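Corkwood Releases Flostska, Software That Turns Hand-Held Gripper Recordings Into Robot Cleanup Plans
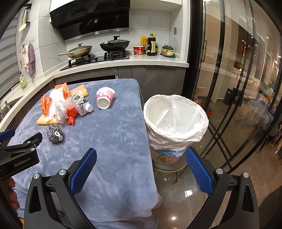
First public version handles household waste on soft surfaces, clear plastic, and two-handed work

Corkwood today released Flostska, a software package for teams that teach robots by recording people at work with hand-held grippers. Flostska takes in gripper recordings, splits them into separate actions, labels the items being handled, and builds a task plan that a two-armed robot can run. It is available for download now, with a hosted version to follow in June.

The first public version is aimed at one household chore: clearing trash off a table and into a bin. Corkwood picked the chore for its mix of items. A single pile can hold crumpled plastic bags, wrinkled clear film, a drink carton, a paper cup, sponge cloths and a steel wool scrubber. Some of these keep their shape when picked up and some do not. Clear film lying over an orange bag takes on the color of the bag, and a camera mounted on a gripper often sees the two as one object.

"Most planning tools want a list of objects with clean edges before they will do anything," said Fengying Jiang, who leads product at Corkwood. "A pile of trash does not give you that list. We wanted a planner that could start with the item it was sure of, take it away, and look again."

What the software does

Flostska has four parts, which can be installed together or one at a time.

The first is the importer. It reads video and motion data from hand-held grippers, lines up the clocks of the left and right devices, and flags recordings where the two have drifted apart. It also reads finger opening over time if the gripper reports it. If the gripper does not, the importer estimates the opening from the video and marks the value as an estimate, so that later steps can treat it with less trust.

The second is the splitter. It cuts a long recording into actions such as reach, close, lift, carry and release. In earlier internal builds the splitter relied on finger opening alone and made too many cuts when a person adjusted their grip partway through a lift. The released version also looks at how the gripper is moving relative to the table. In Corkwood's tests, human reviewers accepted 98 percent of its cuts with no changes.

The third is the labeler. Users can give it a short list of item names in plain text, or start from the list that ships with the package. Each label carries a confidence score. Low scores go to a review screen, where a person can accept, change or skip them using the keyboard. Labels for soft items can hold more than one region, so a bag bunched up in the middle of other bags does not have to be traced as a single outline.

The fourth is the planner. It reads the labeled actions, looks at the current camera view, and chooses the next item to pick. It then chooses which arm should pick it and where the arm should let go. The plan is rebuilt after each release. If an item slips, or comes up with another item stuck to it, the planner works from the new view and does not try to finish the old plan.

Soft surfaces and low bins

Two parts of the chore took most of the development time, according to Chenxi Pan, the engineer who wrote the planner.

The first was the table covering. Much of the training material was recorded on tables covered with a fleece blanket. A gripper finger that goes in too low will catch the fleece and drag everything on it. On a bare tabletop, a finger can touch the surface and slide under a flat item without trouble.

"We had a version that was very good at picking up the blanket," Pan said. "The depth reading was fine. The planner had no idea that cloth moves when you push it. Now a surface has a softness setting, and on soft surfaces the arm comes in from higher and closes before it goes down the last bit."

Flat items made this harder. A sponge cloth lying flat on fleece has almost no height, and the planner has to tell the edge of the cloth from a fold in the blanket. Flostska handles this by saving flat items for last unless they are clearly separate from the pile. Users can turn this rule off.

The second part was the bin. In the recordings, the bin stands on the floor next to the table with its liner folded over the rim. A camera on the gripper sees the bin well on the way there and then, close to release, may see mostly liner. Flostska keeps the position of the rim from earlier views and uses that to decide where to open the fingers. It also keeps a margin around the liner so the fingers do not hook it on the way out.

Glass doors and glossy floor tiles were a smaller problem. Both reflect ceiling lights, and reflections that shift as the gripper moves can confuse position tracking. The importer has a mask tool for these areas. A user paints over a region once, and the mask follows it through the rest of the recording.

Training data and test results

The models that ship with Flostska were trained on 2451 recorded demonstrations, all made with hand-held grippers in home kitchens and similar rooms. Nabila Hutapea, who manages data at Corkwood, set the rules for how the items were laid out.

"People tidy up without thinking about it," Hutapea said. "If you ask someone to put trash on a table, they space it out nicely. We asked for heaps. We asked for a bag knotted, a bag open, film on top of things, a cup off by itself. The cup off by itself matters too, since the planner needs easy items in with the hard ones."

Recordings that included a person's face or readable mail were removed before training. Recordings with dropped items were kept and tagged, and the splitter was trained to recognize a drop as its own kind of action.

Corkwood tested the planner on a two-armed robot in its own lab using layouts that were not in the training set. The robot cleared 96 percent of items into the bin without help. Most of the misses were clear film and steel wool. Film was sometimes left behind after the item under it had been lifted. Steel wool was sometimes caught on the blanket. When a scrubber had a string loop, the planner did better if it was told to grip the body and ignore the loop, and this is now the default.

The test did not cover broken glass, liquids, food scraps or anything sharp. Corkwood does not recommend using the planner for those items.

Early use at Zheng

Zheng, a small firm that builds robot arms for rental apartments, has been running test builds of Flostska as part of its Plarnalico project. Plarnalico is looking at whether one mobile robot can reset several kitchens in a building between stays.

Kaiwen Jin, who runs Plarnalico, said the review screen has been the most useful part so far. Before using Flostska, his team labeled recordings frame by frame in a general video tool.

"My team went from dreading labeling to merely disliking it," Jin said. "The planner is good on bags and cartons. We still stop it by hand when it goes after film near the edge of the table, and Corkwood knows about that. I would like to see it fixed before we put this in a building."

Jin said Zheng also asked for a way to mark things that must never be picked up, such as dish soap, cookware and seasoning containers left on a nearby counter. That request became the keep list, which is included in the release. Any item on the keep list is treated as an obstacle. An area can be put on the keep list as well, so a whole countertop or stove can be closed off with one entry.

Known limits

Flostska does not sort recycling. Everything in the work area that is not on the keep list goes to the same bin. Corkwood is working on support for more than one bin and has not set a date.

The planner expects the bin to stay where it is. If the bin is moved during a run, the robot stops and asks for a new view. It does not detect a full bin.

Recordings made with only one gripper can be imported and split, but plans made from them will use one arm.

Shufen Jiang, who heads support at Corkwood, said the limits are listed in the documentation along with steps to reproduce each one. "If a user hits a limit that is not on the list, we want the recording," she said. "The error report has a button for attaching it, and the button is off by default."

Price and availability

The importer, splitter and labeler are free to download and use. The planner is free for research and teaching. Commercial users need a license, which is sold per robot.

The hosted version will include 1000 free recordings per account for import and review. Recordings stored on the hosted version belong to the user and are not used to train Corkwood models unless the user opts in for each project.

Flostska runs on Linux. The review screen runs in a web browser. The download includes a small set of sample recordings, the default item list, a keep list template and setup guides for three common arm types.

About Corkwood

Corkwood makes software for robot learning teams, with products for recording, labeling and task planning. The company is privately held.

Media contact

Shufen Jiang, Corkwood. Interviews and a recorded demonstration of the planner are available on request.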